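Huscombe Breakfast Table: progress report to the Warkine Fund
Covering the spring term, sent in July

Hi Hilde,

You told me last time that you'd take a plain letter over the long form, so you're getting a plain letter (the form is attached too, with the boxes filled in, don't worry). I'm writing it at the hall on Pavell Street with a cup of coffee and the windows open, and the kids won't be back until the summer session starts, so for once I can hear myself think!

The short version is that we're open, we're busy, we're a little over on food and a little under on almost everything else, and I have one request, which I've saved for the end so you'll read the rest first.

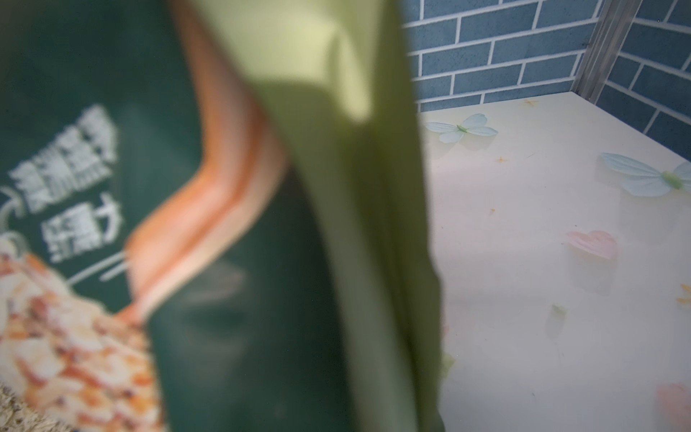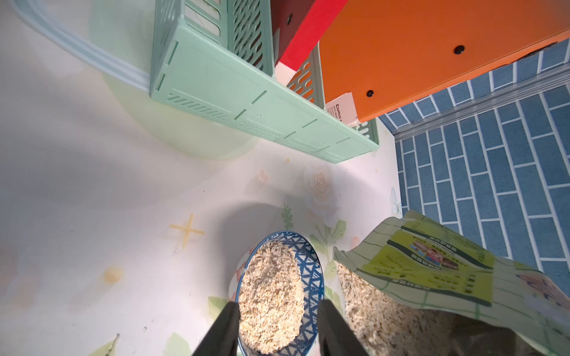

A green package, then a bowl of rolled oats.

Numbers first. We served 2056 breakfasts over the 14 weeks of the term. I went back through the sign-in sheets twice to get that figure, and it doesn't include the staff eating toast standing up, or the morning the bus drivers came in out of the hail. The plan we sent you was a good bit lower. I'd love to claim I saw it coming, but what happened is that the middle school moved its first bell and we suddenly had older kids with half an hour to kill and nowhere warm to spend it. They eat a LOT. A sixth grader will have one bowl of cereal and a banana, and an eighth grader will have that, and then look at you.

Hot food is up to four mornings a week. We'd promised you two, and we did stick with two until spring break, but the line for eggs got silly and kids were getting to class late, so we spread it out. Oatmeal has turned into the cheap hero of the whole program. I was sure the kids would hate it, and plenty of them did when it was just oatmeal in a pot. Then Dee in the kitchen put out raisins, cinnamon and a jar of peanut butter and let everybody fix their own, and now we go through it faster than anything except orange juice. We tried savory oatmeal once, with scallions and a soft egg. Mixed reviews. The fifth graders were polite about it and the eighth graders were not.

On the money: food is over, as I said, and you'll see it on the second sheet. Milk is the main culprit, then eggs. I changed suppliers after the first month and the new one delivers to the back door before we open, so I'm no longer hauling crates across the parking lot in the dark (my back sends its thanks). Travel is well under because I didn't go to the conference. Printing is under too, and that's me being stubborn and writing the menus on the chalkboard. I'd like to shift what's left in both of those lines over to food, if you're okay with that. If you need it on a separate page with a signature, just tell me and I'll send one.

The refrigerator! You asked about it in your last note. It's a Visser, it's secondhand, and it's in. Getting it through the kitchen door took an entire afternoon and the removal of the kitchen door. It hums louder than I'd like, but it holds its temperature and we finally have room to take the good yogurt when somebody offers it. The old one has gone to the recycling yard, along with whatever was living in the bottom drawer. The receipt for the Visser is in the folder, and so is the one for the new hinges.

A few things that didn't go well, because you always ask. The parent sign-up app was a flop. We paid for the term, a handful of families used it, and everyone else carried on texting me. I've cancelled it. The homework corner also hasn't gotten off the ground the way I described it in the application. We set up a table with pencils and a lamp and a very nice sign, and the kids use it for card games. I've gone back and forth on whether that's a failure. They're sitting down, they're talking to each other, and a couple of the quieter ones who used to eat facing the wall now deal the cards. But it isn't homework, and you funded homework help, so I'd rather tell you than dress it up. My thought is to move the help to the last part of the morning, after plates are cleared, and have one adult at the table the whole time. We'll try that in the fall and I'll report back on it, good or bad.

We also had to close for two mornings in late winter when the boiler quit. I handed out bags at the school gate instead, with a bagel, a cheese stick and an apple in each, and those aren't in the breakfast total. Maybe they should be? I left them out because no one sat down, and sitting down is sort of the point of what we do.

Staffing is steady. Dee has moved from part time to nearly full, and she's the reason the mornings run at all. She wrote up every recipe we use on index cards, with the quantities scaled for a small crowd and a big one, so if she's out sick I can follow along without poisoning anyone. I did her pancakes off the card in May. They were edible! Both of us have renewed our food handler certificates, and the county inspector came by without warning and gave us a clean sheet, apart from a note about the mop bucket, which now lives in the closet.

What the families say is harder to put in a report, but here goes. I put a question on the back of the end-of-term flyer asking what they'd change. Most people wrote "open earlier." One mom wrote that her son had started getting up by himself. A grandfather wrote half a page about the coffee, which is for the adults and which he thinks is too weak. He's right, and I've bought the darker one. Several asked if we could run through the summer, and thanks to the extra you sent in the spring, we can, on a shorter schedule and with cold food only.

So, the request. I'd like to open half an hour earlier in the fall. That means more hours for Dee and for me, and a new conversation with the people who own the hall about the heating timer, which they guard pretty closely. I've put the cost on the third sheet with the current hours next to it. If the whole thing is too much, I'd take the earlier start during the cold months and leave the rest of the year alone. I don't need an answer right away, but I do have to give the hall a schedule before the end of August.

Come visit if you're anywhere near Huscombe. The summer session starts at 8 in the morning, and there'll be a chair for you and a cup of the new coffee. Park on the street side, please. The lot is being resurfaced and they've already towed my sister.

Attached: budget sheets, sign-in totals by week, receipts, Dee's recipe cards (she said you could have a copy).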